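**Nesting bowls** are bowls of the same general shape made in graded sizes, so that each smaller bowl fits inside the next larger one. They are used in home kitchens for mixing, serving and storing food. A set takes little more room on the shelf than its largest bowl.

## Color and size

Many sets give every size its own color. The cook can then ask for "the blue one" and does not need to read a volume mark on the base. There is no common standard, and the order of colors differs from one maker to another. The Lesar catalog lists 12 color orders for household sets.
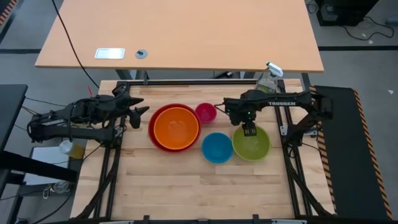 *Five bowls in five colors, with the orange bowl nested in the red one.*

## Nesting

A set is usually put together from the largest bowl to the smallest. If one size is left out, the next bowl still fits, but it sits with a wider gap at the rim. Such a partly filled stack is called an "open nest" in the Tuseck trade lists. 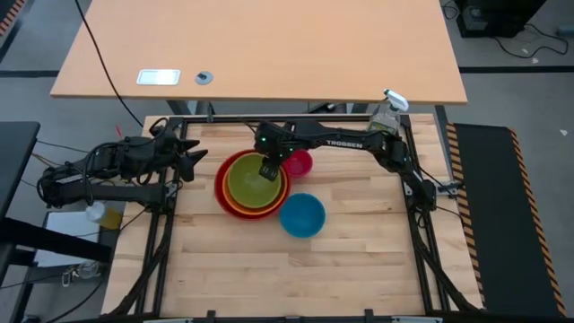
Partial stacking is common during cooking, when some sizes are in use and others wait. The bowls already put together stay in one place and the remaining ones are kept within reach. A stack of red, orange and lime green, for example, may stand with a blue bowl and a small pinkish-red one still beside it. Bowls with a rolled rim are easier to lift out of a stack than bowls with a straight rim.

## See also

- Mixing bowl
- Lorkmont kitchenware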